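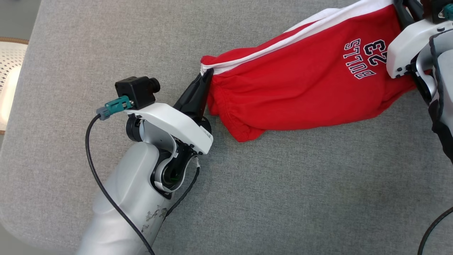 Red garment stretched between two arms, gray surface underneath.

Digital Collections, session 2 – scans, file names, records
Notes by Moataz Ghoneim, June 2022. Bring these to the lab, I won't print more.

Carrying on from last time. We had the fossil drawers at Fimville as the running case and got as far as picking which specimens to scan. Today: what you do with the files after. Boring part, also where most projects fall over.

1. Master and working copy

Master = what came off the scanner, plus the raw photos if you did photogrammetry. Never edit it. Never rename it after it's been logged. Working copy is the one you clean, fill holes in, shrink for the web.

Common mistake: people keep the cleaned mesh and bin the photos. Then better software comes along and you can't rebuild. Keep the photos. Yes they are big.

Hole filling – write down that you did it. A filled hole is a guess about the shape. Somebody measuring a rib on your ammonite needs to know if that rib was scanned or made up by the software.

2. File names

Pattern we use in the lab:
collection code, specimen number, capture number, version
so FIM_0337_02_master, FIM_0337_02_web

No spaces. No "final". No "final_new". Pad the specimen number to four digits, otherwise 99 sorts after 337 and you will spend an afternoon on it. The Fimville list runs to 3,746 entries so four digits is enough for now. If a specimen is in two pieces, each piece gets a letter after the number, not a new number.

Don't put the species in the file name. Names get revised. Species goes in the record. 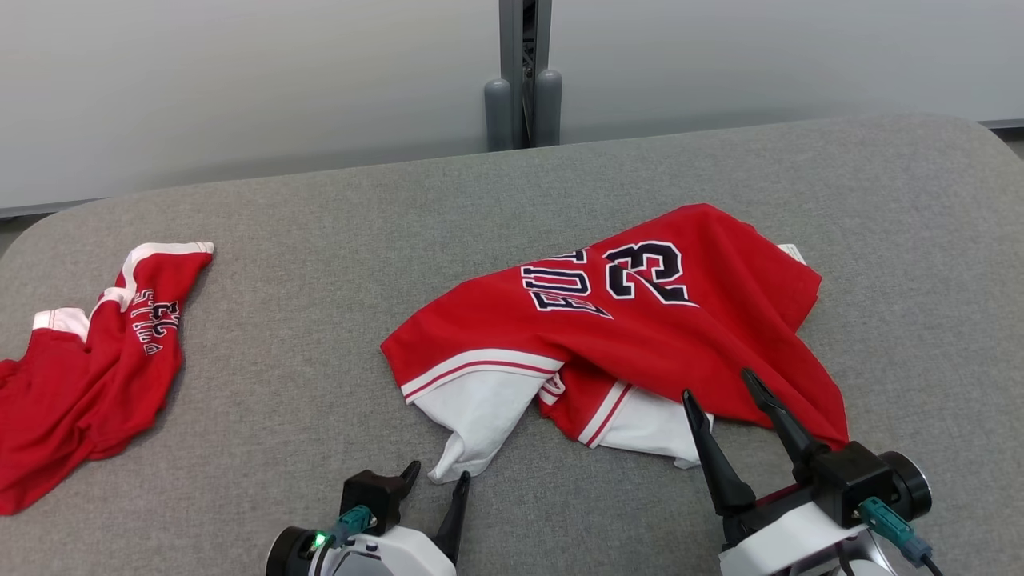 Red basketball jerseys with white trim.

3. The record

Minimum fields, learn these:
specimen number
name as on label (copy it exactly, mistakes and all)
current name, and who says so
where found, as on label
scanner or camera, settings
date of capture
operator
units – millimeters unless there's a very good reason
scale check, yes or no
edits made
license

Units is the one everybody forgets. STL files don't store them. A trilobite opened in the wrong unit is the size of a bus or a grain of rice and the software will not complain.

Scale check: put the scale bar in the capture, measure it in the finished model, write both numbers down. If they disagree, stop. Don't stretch the model to fit untill you know why.

Ortuño's chapter in the reader is good on old labels, skip the second half.

4. Licenses, short version

Who owns the specimen and who may say yes to the scan can be different people. Ask before capture. Get it in writing, email is fine. Then pick an open license if they let you, and put it in the record AND in the text file that travels with the download. Models get passed around without their web page.

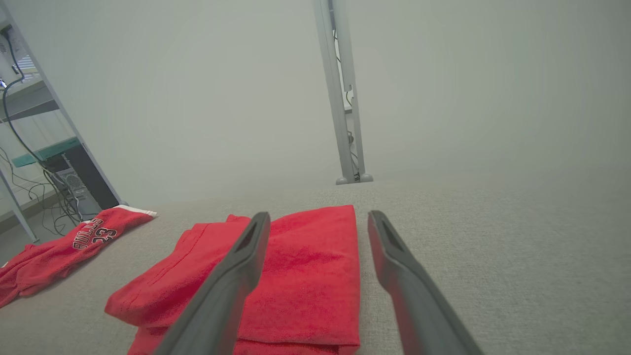
Back to storage, which I skipped. Three copies, two kinds of media, one in another building. Checksums made on day one and re-run every August. Mostafa Benmoussa looks after the lab script for this – ask him for the current version, the one on the shared drive is old. If a checksum fails, you replace from a good copy and note it, you don't open the file to see if it "looks ok".

Formats: OBJ or PLY for masters with color, STL only for printing. Anything out of Skimeck has to be exported, its own project file is no good to anyone without the program. TIFF for photos if you have the room.

For the lab
Take one specimen from the Zidmont tray. Make the folder, name the files, fill in every field. Swap with the person next to you and see if they can tell what was edited from your record alone. If they have to ask you, the record isn't done.

Reading: chapter 4, plus the two pages on color targets. We'll need the color targets next session, so do read thsoe.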